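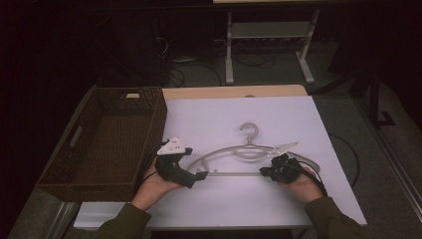 Search this manual
Enter keyword or part number

4. Mounting the Garment Rail and Setting Hanger Clearance

This section covers the Trastov wall-mounted garment rail in the fixed-height version. For the pull-down version, see Section 5. Read all the steps before drilling.

4.1 Before you start

Check the wall type. The brackets supplied are for solid masonry or wood studs. Hollow drywall needs the Kerkdale anchor set, ordered separately. The rail must not be hung from drywall alone.

Tools needed: drill, level, tape measure, pencil, Phillips screwdriver, 4 mm hex key.

CAUTION: Check for pipes and wiring before drilling. Switch off power to any circuit that runs behind the mounting area.

4.2 Mounting the brackets

1. Mark the rail height on the wall. Measure from the finished floor, including any carpet or mat.

2. Draw a level line at that height across the full width of the rail. The standard rail is 1,000 mm long.

3. Mark each end bracket 100 mm in from the end of the rail. On masonry, keep to this distance. On studs, move the bracket inward to the nearest stud center.

4. Measure out from the wall to the center of the bracket cradle. It should read 269 mm with the bracket held flat. If it reads less, the spacer plate has been left off. Fit the plate between the bracket and the wall.

5. Drill the pilot holes. Clear the dust from masonry holes before inserting the plugs.

6. Drive the upper screw of each bracket until it is snug. Check the level again, then drive the lower screws and tighten all of them.

NOTE: Do not use an impact driver on the bracket screws. The heads are soft and will strip.

4.3 Fitting the rail

1. Slide both end caps onto the rail before lifting it. They cannot be fitted afterward if the rail sits between side walls.

2. Lower the rail into the cradles with the seam facing down.

3. Tighten the set screw in each cradle with the hex key. Stop when the rail no longer turns by hand.

4.4 Checking clearance

1. Place an empty hanger at each end of the rail and one in the middle.

2. Turn each hanger square to the wall. There must be a gap between the shoulder end and the wall along the whole rail.

3. Slide each hanger from end to end. The hook must pass over the seam without catching.

4. Close the closet door slowly, if there is one. If the door touches a hanger, remove the spacer plates and repeat the check. Wide coat hangers may need the Trollville offset bracket.

CAUTION: Do not bend hanger hooks to gain clearance. A bent hook can slip off the rail under load.

4.5 After the first month

Retighten the set screws. Inspect the wall around each bracket for cracks. If a bracket has moved, unload the rail and repeat 4.2 from step 5 using new plugs.

Last updated: April
Filed under: Closet & Storage > Rails and Brackets > Installation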